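Sequence diagrams: do you show every return message?

3 min read

tarn_builds
I'm writing the design doc for a scheduling service called Plalleo and I have a sequence diagram with 18 lifelines. My reviewer wants a dashed return arrow for every call. With those added it has 42 messages and doesn't fit on a page anymore. Does UML require the returns, or can I leave out the ones that carry nothing?

oxbow7
They're optional. For a synchronous call, the end of the activation bar already tells the reader that control went back to the caller. I draw a return when the value is used later in the diagram and skip it otherwise.

Your bigger problem is the 18 lifelines. I would split that before arguing about arrows.

kettlehead
I disagree with skipping them. We left them out on the Dirngate project and two developers read the same call differently. One thought it blocked, the other thought it was fire and forget. The arrowheads were right but they all look the same once the diagram is shrunk into a PDF. Drawing the returns would have cleared it up.

oxbow7
That sounds like a problem with the export. If people can't tell a filled arrowhead from an open one, make the diagram bigger or put a note on the call.
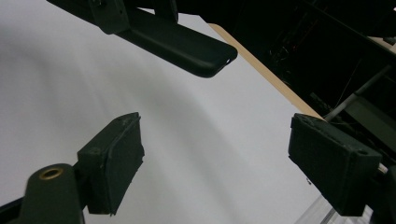 Mustonen Software Design Group

tarn_builds
Thanks both. To answer the lifeline question, most of them are small classes behind one facade. The reviewer asked to see them because the tests mock each one. Should those go in a separate diagram?

pell_mq
Yes. Show the facade as one lifeline in the main diagram, then use an interaction use (the box labeled "ref") that points to a second diagram with the internals. You'll probably end up with around 40 percent of the messages in the first one. Keep the name in the ref box identical to the title of the second diagram, or people won't find it.

kettlehead
Agree on ref. I'd still draw the returns in the second one. It's the diagram the test authors will be reading, and they need to know what each mock gives back.

oxbow7
Fine with me, as long as the return has a label. An unlabeled dashed line next to every call is just clutter.

tarn_builds
I split it into 3 diagrams and kept returns only where there's a value. The reviewer signed off on two and wants a loop fragment added to the third. I'll open another thread if I get stuck on the guard condition.

Comments

drafty_m, 9/28/18
Does the Brilar editor support ref boxes? I can only find alt, opt and loop in the menu.

pell_mq
Ours has it under Frames, not Fragments. You have to type the name in by hand and it doesn't link to the other diagram.

sandlot_dev
I still put in every return. It takes a minute and I get fewer questions in review.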